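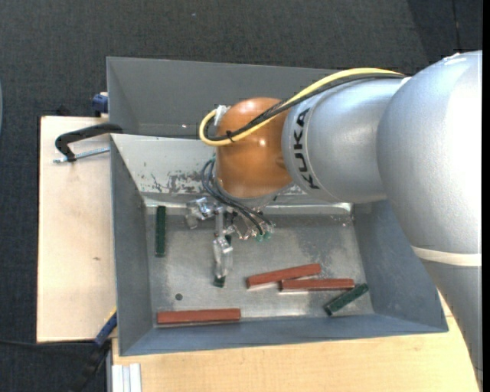 Valtulia旧建材回收与再利用项目在本报告期内的工作重点，由前期的摸底登记转为分类整理和对外供应。项目由Agbenyega旧城修缮事务所承担，资助方为Luler基金，服务对象是旧城片区内自行修缮住房的居民和小型施工队。按照资助协议的约定，报告期内应完成库房改造、建立物料目录，并启动面向居民的供应。库房内部的容器在本期作了统一，门锁、合页、窗钩等小件五金一律使用敞口的灰色金属箱存放，原有的纸箱和编织袋已停止使用。木构件和砖瓦仍按原办法码放，待地面找平后再行调整。现将有关情况报告如下。

一、总体进展

本报告期内，项目共登记旧建材302批，来源以旧城片区内的住宅翻修为主，另有少量来自停用的公共建筑。登记以“批”为单位，同一处房屋在同一次拆卸中取得的同类物料计为一批。采用这一口径，是为了与上一期报告保持一致，资助方在审阅时可直接对照。

在已登记的物料中，有99批完成了清理、检验和定价，进入可供应目录。其余部分有的尚在清理，有的因权属文件不全暂缓处理。总体进度略慢于年度计划，主要原因是权属核对所用的时间超出预期，详情见本报告第四部分。

供应工作已按计划启动。居民可凭修缮备案材料到库房选料，也可以由事务所人员根据房屋年代和构造代为配料。从前一阶段的情况看，居民需求最为集中的是木窗扇、地砖和与旧门配套的五金件。施工队则更多询问成套的青瓦和整根木梁，但这两类物料目前存量有限，只能优先满足备案时间较早的修缮户。

二、库房改造

库房原为旧城北侧的一处仓储用房，移交时屋面有渗漏，南侧墙体下部返潮。本期已完成屋面修补和墙脚防潮处理，并更换了部分老化线路。改造由项目负责人Sandro Amato统筹，施工图及变更单已归档，随时可供查阅。

改造过程中有一项变更需要说明。原方案拟在库房东侧增设夹层，用于存放门窗。施工前复核荷载时，结构工程师认为原有柱基的资料不够完整，建议在取得勘查结果之前不增加上部荷载。事务所采纳了这一意见，将夹层调整为落地式立架，门窗竖向插放。调整后储存量有所减少，但取放较为方便，木窗扇因叠压造成的变形也得到了控制。由此节余的款项暂列库房改造科目之下，未作他用，拟在下一期用于地面找平。

木料区的通风仍不理想。该区域靠近北墙，空气流动较弱，秋冬两季木料含水率下降缓慢。目前的做法是加大垫木间距，并定期翻堆。事务所已征询两家施工单位的意见，倾向于在北墙上部开设百叶通风口，待房屋产权单位书面同意后实施。

三、分类、检验与目录

本期制定了《旧建材分类与检验办法》（试行），对各类物料的清理程度、可用标准和不予收存的情形作了规定。砖瓦类重点检查缺棱、裂纹和泛碱；木料类重点检查虫蛀、腐朽及残留铁钉；五金类重点检查锈蚀程度和活动部件是否灵活。含有铅漆的木构件单独存放，未经处理不得对外供应。

目录采用Grutarex物料管理软件编制。每批物料均有编号，并附来源地址、拆卸时间、尺寸、状况说明和存放位置。软件启用初期，录入人员对“状况说明”一栏的填写尺度不尽相同，同样磨损程度的地砖，有的记作“良好”，有的记作“一般”。为此，项目组编写了对照手册，配以实物样品，并对早先录入的条目逐一复核。复核后，部分木窗扇的等级有所下调，价格随之调整，已预订的居民均按较低价格结算。

五金件的分类最为费时。旧城住宅所用的合页和门锁规格繁杂，不少出自当年的小作坊，孔距并无统一标准。项目组起初按用途归类，居民到库房后往往需要反复比对才能找到合适的孔距。后经试行，改为先按孔距、再按用途归类，查找时间明显缩短。钥匙与锁体分离的情形较多，无法配对的锁体目前作为配件保留，供修锁师傅拆用。

在档案方面，技术顾问Donnie Munro协助项目组建立了构件图录，对具有地方特征的窗棂、门簪和花砖进行测绘。图录既用于配料时比对，也可为旧城风貌研究提供基础资料。首批测绘图已经校核，尚待统一图幅和标注方式。

四、存在的问题

（一）权属核对周期较长。部分房屋由多户共有，拆卸所得物料的归属需经全体共有人确认。有的共有人长期在外地居住，书面确认迟迟不能取得。对于这类物料，项目组只登记、不清理、不定价，避免日后发生争议。这一做法较为稳妥，但也占用了库房面积，并直接影响目录的更新速度。

（二）拆卸环节损耗偏高。物料能否再利用，很大程度上取决于拆卸方式。部分施工队为赶工期，仍采用整体推倒的办法，地砖和瓦件破损严重，木构件端部的榫头也多有折断。事务所此前印发过拆卸须知，但须知文字较多，现场工人很少使用。

（三）运输安排不够灵活。项目目前依靠外租车辆，需提前预约。业主临时通知清场时，往往来不及派车，只能请业主代为保管，其间物料有被雨淋或被当作废料清走的情况。

（四）居民对旧料的安全性存有疑虑。特别是用于承重部位的木梁，不少居民希望有正式的检测结论。项目组现有的检验以目测和简单敲击为主，不能代替结构检测。为此，目录中所有木梁均已注明“未经结构检测，不得直接用于承重”，并在供应时由居民签字确认。

五、培训与居民参与

本期举办了旧料修复培训，内容包括木窗扇的榫接修补、旧砖清灰以及五金除锈，共有15名学员完成全部课程并取得结业证明。学员中既有在职木工，也有准备自行修缮房屋的居民。由于基础差异较大，授课后期将修补练习分为两组，在职木工以复杂榫卯为主，居民以日常维护为主。

学员反映较多的是实操时间不足。木窗扇修补从拆解到重新胶合需要等待干固，单次课程难以完整走完全部工序。下一轮培训拟延长课时，并将胶合后的修整单列一课。教材中关于旧砖清灰的章节也将修订，原教材建议使用稀酸清洗，授课师傅认为对部分低温烧制的青砖损伤较大，应以竹刀和硬毛刷为主。

事务所还在旧城片区的公告栏张贴了供应目录摘要，并设置了意见簿。居民意见主要集中在开放时间和价格公示两个方面。开放时间已作调整，增加了傍晚时段；价格公示改为按类别列出单价，修复费用单列，便于居民与新料比较。

六、经费使用情况

报告期内经费支出严格按照资助协议所列科目执行，未发生跨科目调剂。库房改造科目因取消夹层而有节余，培训科目因场地由事务所自行提供，场租一项未列支。运输科目支出高于计划进度，原因是零星收运次数较多，单次装载量偏低。各科目明细、合同及票据复印件另册报送，审计机构如需调阅原件，可与事务所财务室联系。

物料供应所得收入按协议单独记账，仅用于物料清理和修复，不计入事务所日常收入。

七、下一阶段安排

（一）继续推进权属核对。拟在征得片区管理部门同意后，对共有房屋采用公告确认与书面确认相结合的方式，公告文本正在请法律顾问审阅。

（二）改进拆卸指导。将现有拆卸须知改编为以图示为主的单页，张贴于施工现场，并在修缮备案时一并发放。对于构件价值较高的房屋，由项目组派人到场指导。

（三）落实地面找平和北墙通风。地面找平计划于三月开工，施工期间库房分区腾挪，砖瓦区暂停供应，木料和五金的供应不受影响。

（四）洽谈木梁结构检测。事务所正与具备资质的检测单位协商按批检测的收费办法，如费用在现有预算之内，将于下一期实施；如需增加预算，将另行书面请示。

（五）完善构件图录，统一图幅和标注方式后，提交一份样册供资助方审阅。

八、需资助方协调或批复的事项

一是请批复库房改造科目节余款项用于地面找平。二是请就物料供应收入能否用于购置除锈和测量工具予以明确，协议现有表述为“清理和修复所需费用”，是否包含工具购置，双方理解尚需统一。三是下一期报告拟增设“未成交物料去向”一节，如资助方对格式有要求，请在编制前告知。

以上报告，请予审阅。

Agbenyega旧城修缮事务所
Valtulia项目组
2022年1月15日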